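Trodel water district to replace 2850 meters before winter rate change

TRODEL — The Trodel water district will replace 2850 residential water meters between now and December, moving the last of its hand-read accounts to units that report by radio. Work begins in the Luvum section, where the oldest meters are still in service, and then moves north toward the Kárason reservoir.

The existing meters are mechanical. Water passing through the body turns a disk, the disk drives a set of gears, and the gears advance a dial that a reader records every second month. Wear in the disk chamber lets a share of the flow pass without being registered, so older meters tend to read low. The loss is greatest at low flow, which includes most toilet leaks and dripping taps.
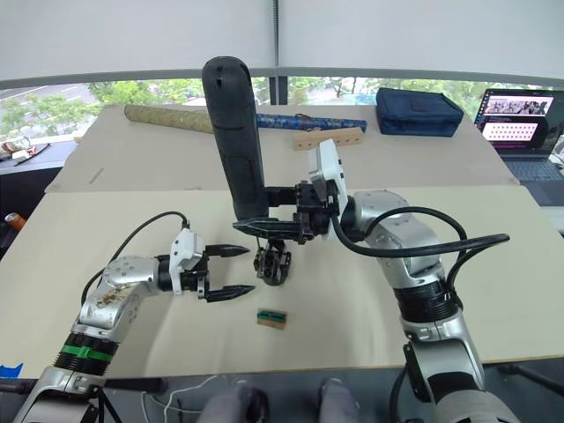

The replacement units have no moving parts in the water path. Each one sends a sound pulse upstream and another downstream and works out the flow from the difference in travel time. Readings are stored hourly and transmitted once a day, shortly after 2 a.m. The battery is sealed into the body and cannot be changed in the field. When it runs down, the whole unit is swapped.

The supply contract went to Meltamo, which will also run the receiving network for the first six years. Under the contract, the company must deliver a valid daily reading from every account except those listed as having a known signal obstruction. Meters in deep basements will be fitted with a wired antenna mounted at ground level.

Installation takes 40 minutes in most homes. The water is shut off at the curb valve, the old meter is unbolted, the new one is set on fresh gaskets, and the line is flushed through an outside tap. Customers should run a cold tap for several minutes afterward and clean the screens on faucets and shower heads. Hot water should be left off until the cold line runs clear.

Where the curb valve will not close, the crew will stop and schedule a repair. The district expects this to be the main source of delay in Luvum, where many valves have not been turned in years — a problem noted in the last two maintenance reports. Valve repairs on the street side are paid for by the district. Pipe on the house side remains the responsibility of the owner, including the short section directly after the meter.

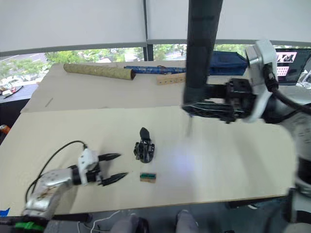

Aksel Hafstein told the district board that the timing was poor, with the rate change arriving in the same billing period as the first radio readings. A household whose bill goes up, he said, will have no means of telling how much of the increase comes from the new rate and how much from a meter that now records everything. He asked that both figures be printed on the bill for at least a year.

The board agreed to print the old and new rates side by side on the first two bills and did not act on the longer request. It also set a limit on first-bill increases. If the first reading from a new meter produces a charge more than twice that of the same period last year, the account will be held for review before payment is due.

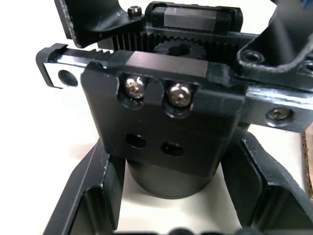
Removed meters will be kept for 90 days with the final dial reading recorded on a tag. An owner who disputes a final bill can ask for a bench test during that period. The old meter is run at three flow rates against a calibrated tank, and the result is mailed to the owner. There is no charge for the first test.

Appointment notices go out by mail in groups of 800. Each notice lists a morning and an afternoon slot, and either can be changed by phone until 4 p.m. on the day before the visit. An adult must be present if the meter is indoors. Outdoor pits will be done without an appointment, and a card will be left on the door with the shutoff time and the new meter number.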